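Notes from the Robot Club, February

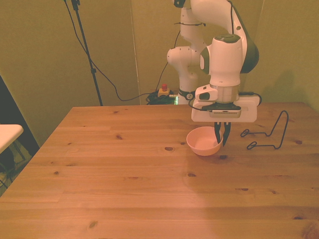
So, the kitchen challenge! If you missed the last newsletter, we're teaching the arm to put dishes away for the spring meet at Stesovton, and I have been at it pretty much every evening since (my family would like me back, please). Bowls are our whole world right now. Da-eun Chae rewrote the approach so the fingers come down beside the rim and sneak in from there, and I'm a big fan, even if it makes every run slower.

We're up to 368 practice runs in the log and I'd love to hit 592 before we pack up for the trip. That's a lot of bowls! Noelia Arroyo has the sign-up sheet for the 6 p.m. slots, and two of them are still open next week if you want a turn driving. New members very welcome, you'll pick it up faster than I did.

Oh, and the team name vote: Ploltari is ahead of Atia by a hair. I voted for Atia and I'm still campaigning, so come find me if you can be talked into it.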